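**Perron Stemware Rack -- chrome finish**

Back in stock as of 2 August 2019. Ships from the Tivik warehouse, usually next day. July backorders go out first, so if you're on that list sit tight.

Countertop rack for wine glasses. Round flat base, one stem, wire arms on top. Glasses hang upside down by the foot. No drilling, no under-cabinet rails, nothing to screw into a rental kitchen.

**Specs**

- Item no. 316
- Finish: chrome (Roruver black is a seperate listing)
- Max load 500 g per arm
- Comes in two pieces, stem threads into base
- Felt pad included, stick it on yourself

Which glasses fit? Most regular red and white stems. Big balloon glasses will go on but they bump each other, so skip every other arm. Flutes fine. Stemless -- no, obviously. Very thick feet, like on some old pressed glass, may not slide in. Measure first. Return shipping is on you if it's a fit problem.

**Setup**

Screw stem into base hand tight. Don't use pliers, you'll mark the chrome. Felt pad on the bottom, press for a minute. Load opposite arms in pairs so the weight stays even. If it leans, the stem is cross threaded -- back it out and start over.
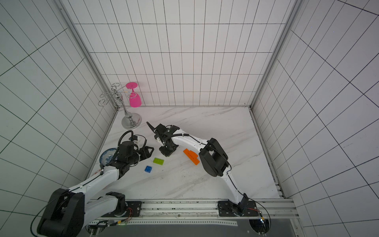 Give it room on all sides. Glasses swing out wider than you'd think when you pull one off, and a backsplash is a hard thing to hit. Stone or tile counters, use the pad. On bare wood it's up to you.

**Cleaning**

Soft cloth, warm water, drop of dish soap. Dry it right away, water spots show. No steel wool, no bleach, no dishwasher. Salt air is rough on chrome so wipe it down more often if you live near the coast.

**Reviews**

*"Bought one for the dining room and one for my mother. Second one came with no felt pad, they mailed it out free. Holds the Dramasach glasses fine."* -- Trevor Bouchard

*"Good. Base could be heavier."*

Fair point on the base. The heavy base version is item 1927, costs more, same arms. Bases don't swap between the two, differnt thread.

**Shipping and returns**

Flat rate in the lower 48. Alaska and Hawaii, email for a quote. Returns within a month, original box please. Bent arm on arrival -- send a photo before you try to bend it back, we'll replace it.

Restaurants and caterers: case pricing available, we had about 600 in the last delivery. Ask for the trade sheet. Glasses not included.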